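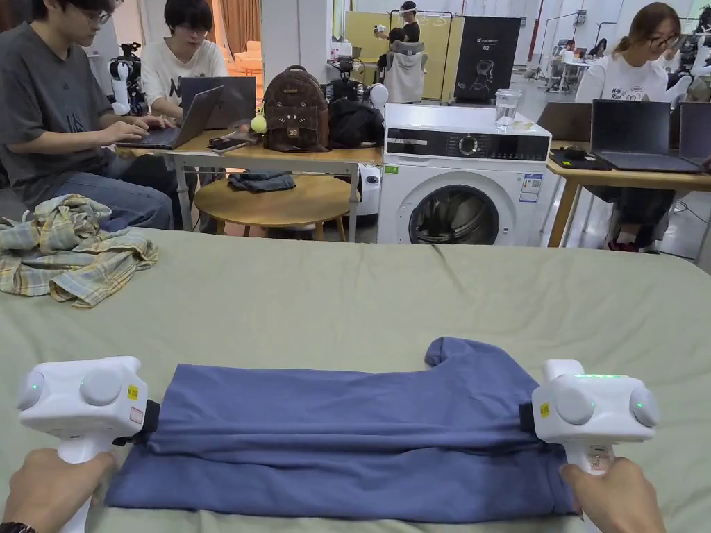

Several residents of Clatcombe House have asked whether the dryer may be loaded above the marked line, and the laundry office replies that it may not.

4.3 Setting the Jurel dryer for cotton garments

1. Turn garments right side out and close any zippers.
2. Load to the line inside the drum. The maximum dry load is 355 on the Grulov scale beside the door.
3. Select COTTON, then LOW. The display shows 30 (minutes).
4. Press START. The door locks.
5. When the cycle ends, remove the load and fold it on a flat surface.

Note: T-shirts should be folded lengthwise first, with the sleeves turned in.

CAUTION: Do not dry rubber-backed mats. Clean the lint filter after every load.

The drum belt is inspected every 600 cycles and replaced at 2,000. Enter both in the Samir log.

Section revised 18/01/2019.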